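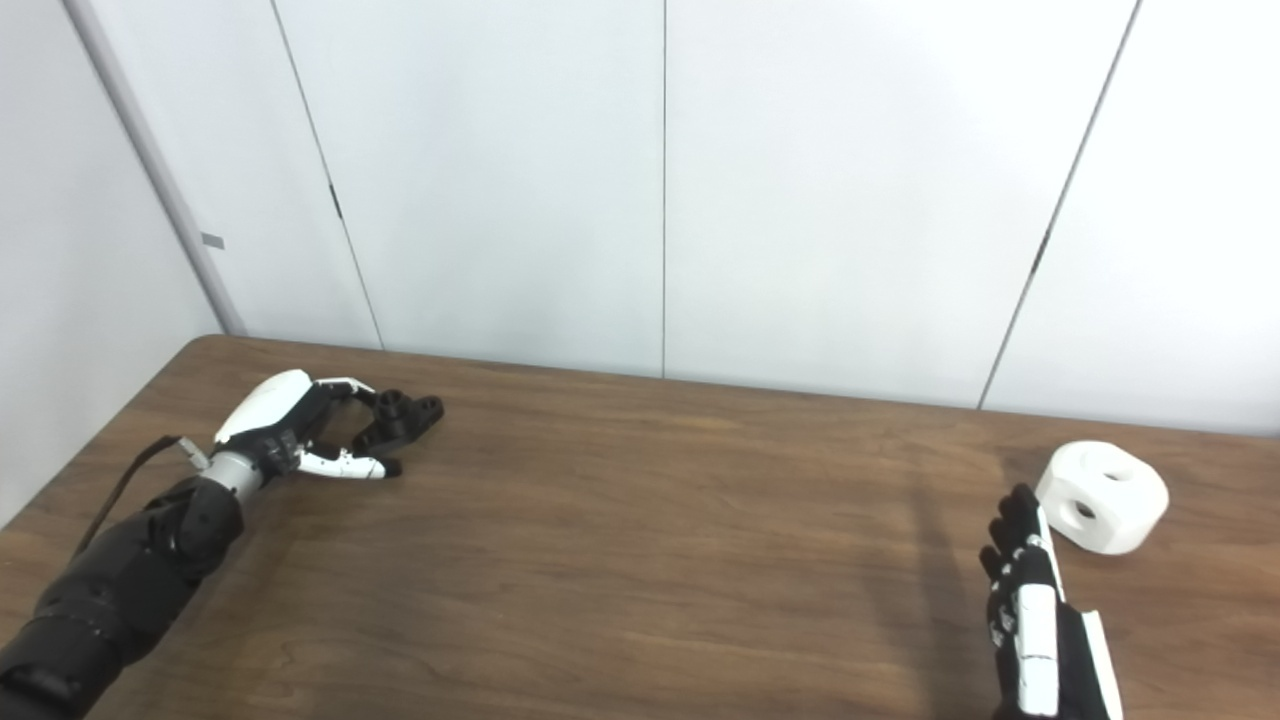
Tables & Worktops

The Wollum Table

Brown wood with a grain you can see from across the room, softly rounded corners, and a top that gives you plenty of space to spread out. The Wollum is the table we get asked about more than anything else at Gukico, and I'm always happy to talk about it!

Samina Rind drew the first one for our own workroom in Brarnodwood, where we needed a big, calm surface for sorting small parts. It was only meant for us. Then visitors kept running their hands along the edge and asking where they could get one, so we started making them to order.

The top

The grain is left to show. We don't stain over it or fill it flat, and every top comes out a bit different (some are quite lively, others run almost straight). The colour is a warm mid brown that sits very nicely against pale walls. Against tall white panels it looks lovely, and small things in white or black are easy to spot on it, so it's a pleasure for model making, puzzles, mending, board games or anything else with bits that like to wander off.

The corners are rounded as standard. You can push the table up to a wall and still slide round the end of it without catching your hip. Square corners can be had on request, but do try the round ones first.

Finish

Two coats of the Shirazi hard oil, rubbed in by hand and left to cure before the table leaves us. It has a low sheen, so you get soft shadows across the top in daylight and very little glare. Wipe it with a damp cloth, dry it off, and that's your cleaning done. Use a mat under hot pans, and mop up tea sooner than later. Small scratches can be rubbed out with a fine pad and a dab of the same oil; a little tin comes with each table.

Sizes and fitting

Standard depth is 700 mm, which suits one person working with both arms out in front, or a pair sitting side by side. Length is made to measure. Please measure your wall at table height as well as at the skirting, as older rooms can differ quite a bit between the two.

The legs come off for delivery and go back on with the key in the box. You'll want 2 people for turning the table the right way up, as the top is heavier than it looks.

From a customer

"I sort beads and tiny fittings on mine every day, and I can find them again! The oil has held up so well. My only moan is that I should have ordered it longer." Mahtab Karimi, February 11, 2021

Ordering

Quote stock number 231 and tell us the length, the corner style and whether there are stairs. We can post a small oiled offcut first if you'd like to see the colour in your own light. Tables ordered now are going out in November.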